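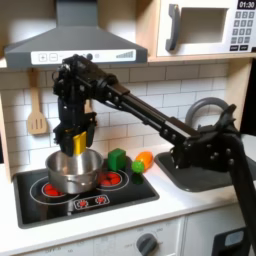 The Hebden arm at the toy kitchen, yellow block going into the pot.

Hebden Demonstration Kit - arm, leader and recording software

I'm Maureen Bramwell and I look after the kits here at Ododier, so if you ring up with a question it's most likely me you'll get. I've spent more hours than I'd like to admit at that little kitchen, putting food in pans and taking it out again, and this page is my attempt to tell you what you're buying before you buy it.

The Hebden kit is for people who want to teach an arm by showing it. You get two arms in the box. One does the work and has the parallel-jaw gripper on the end, and the other is a lightweight leader that you move by hand while the first one copies you. Every run you do gets saved as one demonstration, with the joint positions, the gripper opening and the camera pictures all lined up on the same clock. Do plenty of those and you've got something a learning system can train on.

Why a toy kitchen? I get asked that a lot! It's cheap, it fits on a desk, and it's a surprisingly good place to practise. There's a hob, a sink, a range hood over the hob that you have to work under, and enough toy food to keep you busy. Reaching in beneath the hood without clouting it took me a whole afternoon to get comfortable with. The kitchen isn't part of the kit, by the way - most toy shops will sell you one much like it.

What's in the box

Follower arm with gripper, fitted and tested
Leader arm with hand grip
2 cameras with clamps
Power supplies and cables
One year of Prustholm, our recording software
Printed quick start guide (I wrote it, so do tell me if a bit makes no sense)

Recording with Prustholm

You type in the name of the task, something like "put the yellow block in the pot", and press the foot pedal to start. Press it again when you've finished. If you've made a mess of it, hold the pedal down and the run goes in the bin. I'd keep a few of the wobbly ones though, where you missed the first grab and had another go. Hwa-young Wang, who does our training runs, found the arm got much better at recovering once we stopped throwing those away.

Our own starter set has 127 demonstrations of pan and hob tasks and it comes free with the kit. It's there so you can check everything's working and see what a decent recording looks like. Please don't expect it to cover your own kitchen or your own bits and pieces. Move the pot between runs, swap the food over, change the lamp if you can. My first batch was all done with the pot on exactly the same spot, and the arm was hopeless as soon as I shifted it.

Keep a session to 10 minutes or so of actual recording and then have a break. You get sloppy when you're tired and it shows in the data.

Saving and sharing

Runs are saved in an open format and there's an export button for Follico, if that's what your team uses for labelling. Roland Mellor wrote the exporter in May and he's still adding to it, so have a look at the release notes now and then.

Good to know

The foot pedal is sold separately (the space bar does the same job)
The leader needs a table edge to clamp on to
Spare gripper fingers come in pairs
Keep real water and real heat well away from the arm, please

Delivery and help

Kits are built to order and leave us within 7 working days. Setting up takes most people a morning. For school and college orders ask for Ehsan Hashmi, and for repairs it's Rosario Piras, who'll want the serial number from the underside of the base.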